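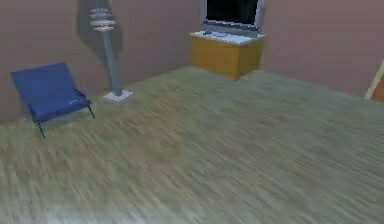 A simulated room of the Plemus set, with the floor kept clear in the middle.

Plemus is a set of computer-made rooms, plus a training method that goes with it, for teaching household robots to find and fetch things without ever entering a real home. The name covers both, which causes some mix-ups. Older write-ups call the room set "Wastberg rooms" after the rendering program, and the method just "staged clutter."

Background

Robot policies trained in one simulated room tend to do well in that room and badly everywhere else. Known problem. The usual fix is domain randomization — change the wall color, the floor texture, the lights, over and over, until the policy stops leaning on any of them. Works for looks. Works less well for layout, as a chair that turns up in a random spot is often in a spot no one would put a chair.

Plemus came out of the Bachmann lab as an attempt to randomize layout while keeping rooms believable. Furniture goes in by rule. Big pieces first, mostly near walls, then things that stand on top of other things, then small loose items. A screen can sit on a cabinet. A cabinet can't sit on a screen. The rule file is short and was written by hand.

Method

Each training run starts from a base room. Wall tint, floor pattern and light direction are drawn first, then the furniture. Colors are plain and strong on purpose, a blue chair or an orange cabinet, so that a failed run can be checked by eye from a small picture.

Training goes in stages. In the first the robot only has to drive across open floor to a named piece of furniture. In the second it has to stop facing it, close enough to reach. The third adds small items on seats and tabletops. Clutter goes up each time the success rate holds for 10 checks in a row, and drops back a step if it falls. That drop-back is the part most often left out of re-implementations, and the Bachmann group has said it matters more then the rules do.

Images are rendered small and soft. Fine detail gets lost, edges blur. The authors argue this is close enough to what a cheap onboard camera delivers after compression, and it lets 16 rooms run side by side on one graphics card.

Wire and rod objects

Thin parts are the weak point.
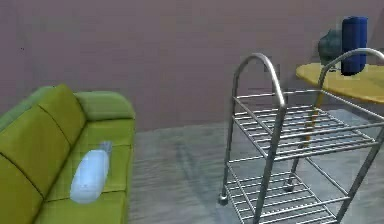 A wire cart is mostly gaps, so a low-resolution depth estimate tends to see the wall or table behind it and miss the rods. Policies trained on solid furniture alone will try to drive through. Shadows make it worse, or sometimes better — a cart's shadow on a gray floor can be easier to pick up than the cart. Later versions of the set raise the share of rod-built objects for this reason, and add a contact penalty that counts even a light brush against a leg or caster.

Soft objects are the other trouble spot. A pale rounded thing on a sofa cushion could be a pillow or a bag, and at this picture size the two are close to the same shape. Plemus scores them under one shared label.

Results

The main test used 20 rooms held back from training. The staged policy reached its target in 16 of them. The same network trained without stages, on the same number of steps, reached it in 11. Most of the staged policy's misses were rod-built targets. Transfer to hardware was tried only on the Rondetti base, a wheeled platform with one arm, and results there are reported as a short note with no table. It slowed down a lot near chair legs.

Criticism

The rule file reflects one idea of a normal home. Rooms are tidy by default, the middle of the floor is often bare, and there are no stairs, pets or people. Rugs were added in June and taken out again over a physics bug. Some users also object to the plain colors, since a policy can learn "go to orange" and look smarter than it is. A color-swap test was added in reply; the staged policy lost some accuracy on it but stayed ahead of the unstaged one.

Availability

Rooms and rule file are free for research use. The Wastberg renderer is seperate and needs its own license.

See also: domain randomization, curriculum learning, sim-to-real transfer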